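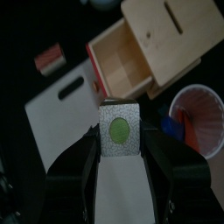 ## 4. Recording a series and building your watchlist

This section covers the Pralard set-top recorder once it has been connected to the television and tuned (sections 2 and 3). You need the remote control and, for step 4.3, the household PIN you chose during first set-up.

### 4.1 Find the programme

1. Press **Guide**. The listings open at the current time.
2. Use the left and right arrows to move by half an hour, or hold either arrow for two seconds to move by a whole day. Listings run for eight days.
3. To go straight to a channel, type its number. Drama channels in the basic package start at 133. Film channels start at 749.
4. Highlight the programme and press **OK** to open its information page.

If you know the title but not the channel, press **Search** and type the first three letters. The search also looks at cast names, so typing an actor's surname brings up films and series together. Titles with a clock symbol have not been shown yet.

**Note:** Titles are listed as the channel supplies them. *Sisemholm*, for instance, appears as one entry for the series and a second entry for the feature-length special. Setting a series recording on the first does not record the second.

### 4.2 Set a series recording

1. On the information page, choose **Record**.
2. Choose **This episode** or **Whole series**.
3. If you chose **Whole series**, select one of the following:
 - **New episodes only** leaves out repeats.
 - **All showings** records every broadcast on that channel, including late-night repeats.
4. Choose how many episodes to keep. The default is **All**.
5. Press **OK**. A red R appears beside each episode in the guide.

The recorder starts two minutes early and finishes five minutes late. You can change both under **Settings > Recording > Padding**. Live finals and award shows often overrun, and for these we suggest setting the end padding to 30 minutes.

**Caution:** Switching the recorder off at the wall cancels any recording in progress. The part already recorded is kept, but the rest cannot be recovered. Use the standby button on the remote control.

### 4.3 Clashes

The recorder can record two channels while you watch a third. If you ask for more, a clash message appears with the programmes listed in order of priority.

1. Highlight the programme you want to drop.
2. Press the **yellow** button to look for another showing.
3. If there is one, press **OK** to record it then.
4. If there is none, press **Back** and choose a different programme to drop, or confirm with **OK** to lose the recording.
5. Enter your PIN if the programme was set by another profile.

Saturday evening is the most common time for clashes. To put one series above all others, open **Planner > Series**, highlight it and press the **green** button until it reaches the top.

### 4.4 Add titles to the watchlist

The watchlist holds things you want to see but have not set to record, including films that have been announced but have no broadcast date.

1. Press **Search** and find the title.
2. Choose **Add to watchlist**.
3. Set **Remind me** to **On** if you want a message when a date is confirmed.

Reminders appear on screen and, if you have linked the Arberg phone app, on your phone. Each profile can hold up to 48 titles.

**Note:** Release dates for films are estimates until the channel confirms them. A title marked "May" or "November" with no day beside it will not trigger a reminder.

### 4.5 Rented films

Films rented through the Wojcik store stay in **My Films** for 30 days. Once you press **Play**, you have two days to finish watching. Rentals cannot be copied to a USB drive. They do not count towards your recording space.

### 4.6 Storage

The disc holds over 2000 hours in standard definition. High-definition programmes take up much more room. The bar at the top of **Recordings** shows the space left.

- When the bar turns amber, delete programmes you have finished with.
- When it turns red, the recorder removes the oldest watched programmes first.
- To protect a programme, highlight it, press the **blue** button and choose **Keep**.

Deleted programmes stay in **Recently deleted** until the space is needed. To restore one, highlight it and press **OK**.

For playback, subtitles and audio description, go to section 5.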